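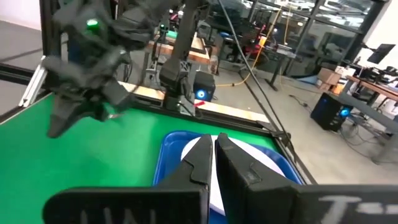

INFORME DE AVANCE - Taller de clasificado y doblado, proyecto Galico

Para: Annag Lindsay
De: Nektarios Katsaros
Aug 17, 2025

Annag, te mando esto en domingo porque el lunes no voy a tener un minuto. Va rápido, perdona las erratas.

1. Dónde estamos

La mesa verde ya es el puesto fijo. Nos ha costado decidirlo pero así se queda. Bandeja azul encima, pieza blanca dentro de la bandeja, una cada vez. Antes se trabajaba con montones y era un lío, las piezas se pegaban unas a otras y había que repetir media tanda. Con una por bandeja vamos más lentos pero sale mejor.

El listón de madera clara del fondo está sin tratar. Fergus quiere barnizarlo. Yo lo dejaría para después de la entrega, el olor del barniz se queda en el tejido varios días (ya nos pasó con las estanterías del almacén).

2. Lo hecho en agosto

- Lavado y secado del lote entero de Grodby: 3186 piezas entre paños, servilletas y retales. Cerrado.
- Clasificado por tamaño: terminado el grande y el mediano. Falta el pequeño, que es el más pesado.
- Doblado: más de 100 piezas el viernes, el mejor día hasta ahora. Los otros días bastante menos, no te voy a engañar.
- Etiquetas: llegaron con el tamaño cambiado. Devueltas. Esperando las nuevas.
- Limpieza de la mesa al final de cada turno, con paño húmedo y nada más. El producto que compramos al principio dejaba cerco.

3. Lo que va mal

Las bandejas. Pedimos 70 a Cleris y solo tenemos la mitad en condiciones, el resto vino con el reborde torcido y no apilan. Ross ha llamado dos veces - dicen que las cambian, sin fecha. Mientras tanto vamos rotando las buenas y se nota en el ritmo, hay ratos muertos esperando a que se vacíe alguna.

El algodón fino se arruga en cuanto lo sueltas en la bandeja. Estamos probando a dejarlo extendido primero y doblar despues. Mejor resultado, más tiempo. Kenneth está haciendo una hoja con los dos métodos para que podáis comparar, os la paso cuando la tenga.

Y el calor. La sala de arriba por la tarde no hay quien la aguante, hemos movido el doblado a la mañana y dejamos la tarde para clasificar y embalar.

4. Dinero

Gastado según lo previsto en lavandería y transporte. En bandejas hay que ver si Cleris abona algo, no he metido nada en la tabla todavía. Las etiquetas nuevas no tienen coste, el error fue de la imprenta. Me queda por justificar la factura de las cajas de Mahmoud, la tengo en papel, la escaneo esta semana sin falta.

No pedimos ampliacion. Sí pedimos poder pasar lo que sobra de transporte a material de embalaje. Necesitamos tu visto bueno por escrito.

5. Lo que toca ahora

- Acabar el tamaño pequeño.
- Recibir etiquetas y etiquetar lo ya doblado, que está esperando en cajas abiertas.
- Resolver lo de las bandejas de una vez. Si Cleris no contesta, buscar otro proveedor.
- Segundo envío a Grodby, 2 palés. El primero salió completo y lo firmaron sin pegas.
- Revisar con Fergus el orden de las cajas, ahora mismo están por fecha y tendrían que estar por tamaño.

Si quieres venir a verlo, mejor por la mañana. Avisa a Ross para lo de la puerta de carga, el timbre sigue sin funcionar.

Nektarios

Comentarios

Kenneth Geddes
La hoja de los dos métodos está casi, me falta el lino. ¿Lo meto o solo algodón?

Annag Lindsay
Mete el lino también, por favor. Lo de pasar transporte a embalaje me parece bien, te lo confirmo por correo para que conste. La factura de Mahmoud la necesito antes del cierre.

Fergus Urquhart
Vale, el barniz espera. Pero el listón suelta astillas y engancha la tela, habría que lijarlo por lo menos

Ross Cairns
Cleris otra vez: que nos dicen algo "en breve". Vuelvo a llamar mañana. Del timbre me ocupo yo.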